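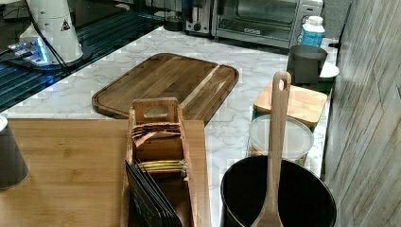 *Figure 1. Counter layout, arm mounted at the back left.*

# Borkameo: Placing Cups and Saucers with a Counter-Mounted Arm

Project report, second term. Prepared for the applied automation course by Nikola Borkowska for the Borkameo group.

## 1. Purpose

Borkameo is a student project on household pick-and-place. The goal was to have a single arm move a cup from wherever it stands on a kitchen counter to the middle of a cutting board, and then put it back on its saucer. The previous group, Tananis, solved a version of this on a plain lab bench with coloured blocks. Their final report recommended that the next group work on a real counter with ordinary objects left in place. We adopted that recommendation as our starting condition.

The work covers calibration, grasp planning for upright cups, return placement, and a short study of failures. It does not cover liquids. All cups were handled empty. It also does not cover opening lids, although this was in our original proposal and was dropped in January when calibration ran over schedule.

## 2. Setup

The arm is fixed at the back left corner of the counter and faces the marble work area. Power and data cables leave the base on the side away from the board. The gripper has two parallel fingers and approaches from overhead for most grasps.

The planner divides the counter into zones:

- **Work zone.** The cutting board. All transfers start or end here.
- **Storage zone.** The right side of the marble, with the cup, the saucer and the lidded containers.
- **Keep-out zone.** The back edge, including the toaster and the toaster oven, and the wall panel at the far right.
- **Front zone.** The bamboo surface, with the tea organizer. The arm may pass over it at travel height but may not descend.

The black pot with the wooden spoon is treated as a special case. The pot rim is easy to model as a cylinder. The spoon is not, as its handle stands well above the rim and leans at an angle that changes whenever someone touches it. We gave the pot a collision cylinder as tall as the spoon and accepted the lost workspace.

We kept the board at a slight angle to the counter. Tananis had squared their fixtures to the base frame, and several faults in their coordinate transforms stayed hidden as a result. With the board turned, a swapped or missing rotation shows up on the first move.

## 3. Software

The control program has three processes: perception, planning and execution. They exchange messages through Jurnus, the message layer maintained by the course. Jurnus was already installed on the lab computer and we made no changes to it.

Perception fits simple shapes to known objects. Cups are upright cylinders, containers are boxes or short cylinders, and the board is a flat rectangle with rounded corners. The fitter reports a position, a heading where it applies, and a confidence value. Objects below the confidence threshold are still used as obstacles but cannot be selected as targets.

Planning uses the Tomaszewski routine from last year's course library. It generates a set of overhead grasps, removes those that would place a finger inside a collision shape, and ranks the rest by clearance. We added one term to the ranking that penalizes wrist rotation. Without it, the planner preferred grasps that wound the wrist toward its limit, and the following move would then fail.

Execution runs the selected path and logs joint positions, finger opening and motor current. A rise in finger current before the expected contact width is read as an early contact and stops the move.

## 4. Calibration

Calibration took more time than any other task. The first method used a printed target taped to the marble. It gave acceptable results in the centre of the counter and poor results near the right wall, where the target could not be laid flat beside the containers.

The second method used the board itself. The gripper was jogged by hand to the corners of the juice groove and the position was recorded at each one. This was slower, and the rounded corners made the exact point a matter of judgement. Two people recorded the same corner and disagreed by more than the tolerance we had set.

The third method, which we kept, used the straight sections of the groove. A thin pin held in the gripper was lowered into the groove at several points along each side, and lines were fitted through the points. The corners were then computed as intersections. Agreement between operators was much better.
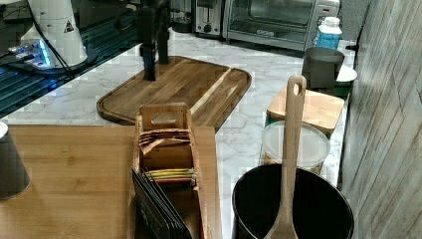
The height reference was handled separately. The top of the board and the top of the marble differ by the thickness of the board, and our early code used a single surface height for both. The effect was that cups were released slightly above the marble and dropped. The drop was small but loud. Each zone now carries its own height, and the planner looks it up from the target position.

We also found that the board creeps if it is leaned on. Calibration is therefore repeated at the start of each session, and again if anyone moves it. A quick check routine touches one point on each long side and reports whether the stored values still hold.

## 5. Trials

A trial was counted as a success if the cup reached the target, stayed upright and touched nothing else on the way. The logged total for the term was 472 trials, including those run during tuning. Trials stopped by the operator were recorded as failures regardless of the reason.

Cup to board was the most reliable transfer. The approach is open from above and the target area is large. Once the height fix was in, most of the remaining failures came from perception, where the fitter merged the cup and the saucer into one wide object. The planner then found no grasp within the finger opening and gave up. This is a safe failure, but it is still a failure.

Board to saucer was harder. The saucer is white and lies on white marble with gray veins, and its edge is weak in the image. When the fit was wrong, the cup came down on the rim and tilted. We tried the following:

1. Lowering the confidence threshold. More saucers were found, along with some that did not exist.
2. Storing the saucer position from before the pick and reusing it. This works as long as nothing moves the saucer during the pick.
3. Reducing the descent speed near the surface and watching for early contact. This caught most of the rim contacts before the cup was released.

The final version uses the second and third changes together.

## 6. Failure Notes

**Glossy surface near the base.** The dark surface beside the arm reflects the blue light from the electronics. The fitter occasionally reported a small object there. We masked the region, as no target is ever placed on it.

**Frosted container.** The round container with the translucent lid produced unstable height readings. Its collision shape is now entered by hand and padded on top.

**Spoon.** The spoon was struck once, on a return move, before the taller collision cylinder was added. The early contact stop did not trigger, as it watches the fingers and the contact was at the wrist. Wrist contact remains undetected in the current version. This should be the first item for whoever takes over.

**Tea organizer.** The organizer has a tall handle panel at the back with a cut-out. A box model fills the cut-out, so the arm cannot plan through it. No task needed this and we left the model alone.

## 7. Discussion

Working on a furnished counter changed the distribution of the work. On a bare bench the grasp is the main problem. On the counter, the grasp for a plain cup was working early and stayed working — the effort went into obstacle shapes, surface heights and knowing when the stored picture of the counter was out of date.

Hand-entered shapes are the weak point of the system. They are quick to make and they are correct on the day they are made. We did not find a good way to flag one that had become wrong, other than comparing it with the fitter and asking the operator to decide. The operator tends to accept.

The wrist rotation penalty was a small change with a large effect. It should be moved into the shared course library so that the next group does not have to find it again. The patch is in our repository under `planner/rank` and the weight is set in the configuration file.

## 8. Remaining Work

- Add current monitoring on the wrist joints and define a stop threshold.
- Replace the padded shape for the frosted container with a measured one.
- Separate cup and saucer in the fitter, probably by height.
- Run the return placement with a darker saucer to confirm that contrast is the cause of the missed fits.
- Resume the lid task from the original proposal. The square lid on the storage container would be the better first target. The round one is hard to locate.

Logs are stored by session on the course drive. The calibration procedure is in `docs/groove_calibration.md` and should be read before the board is moved.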